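3.2 Relocation and unpaid work at home

The Zillau regional planning office moved its staff to the new site in Aigner in June. The move was debated mostly as a question of cost: rent, the sale of the old building, and the transport allowance paid to employees. The agency's own review of the plan did not consider what a longer trip to work would mean for the hours people spend on chores. Our study looks at that part of the account.

All 229 employees on the payroll before the move were invited to take part. Of these, 200 filled in the diary in both rounds, and they make up the sample used in the rest of the paper. The first round was done before the move and the second after staff had settled into the new building. Staff who left the agency between the 2 rounds were not replaced. People with short contracts were more likely to leave, so the sample leans toward permanent employees with longer service. We return to this in the section on limits.

Each person kept a diary for the same length of time in each round. The diary asked for paid work, travel, sleep, unpaid work and free time, in quarter-hour blocks. Travel was counted from the front door of the home to the front door of the office, including any stop at a school or day care. Stops at a shop were counted as unpaid work, even when they fell on the way home. Some earlier diary studies count them as travel, and this should be kept in mind when the totals are compared.

Unpaid work was split into 4 groups: food, cleaning, clothing and bedding, and care of others. Food covers shopping, cooking and washing up. Cleaning covers floors, kitchens, bathrooms and trash. Clothing and bedding covers washing, folding, ironing, mending and changing the bed (Figure 2). Care of others covers children and older relatives, whether or not they live in the same home. Repairs to the house and garden work were recorded in the diary but are left out of the analysis, as they depend heavily on the season.

Two tasks done at the same time caused some trouble in coding. A person may run the washing machine while cooking, or fold shirts while helping with homework. We asked people to name the main task and gave the whole block to it. Machine time with no one attending to it was not counted. This rule probably lowers the figure for clothing and bedding more than for the other groups, but it was the same in both rounds and should not affect the change between them.

Housing also matters for the result. Many of the employees in our sample rent in Zillau, where the agency had been based for decades, and few had moved by the second round. Others live in Jivmont, on the rail line to Aigner, and for them the trip became shorter. We use the Jivmont group for comparison. The two groups are similar in age and pay grade, though the Jivmont group has more homes with children. Pay grade was taken from agency records. Household size and the work hours of a partner come from the diary's cover sheet.

Diaries were entered by hand and checked a second time by another coder. Where the two coders disagreed on the group for a task, the entry was settled by the wording on the page. Entries that could not be read were coded as missing and were not filled in from the other round.

Figure 2. Clothing and bedding: black trousers on a bed with a printed sheet.
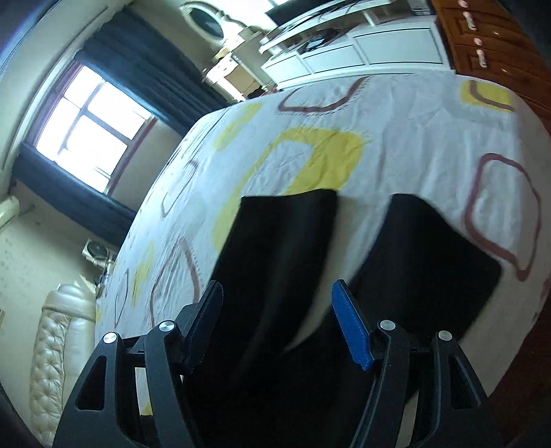 3.3 Estimation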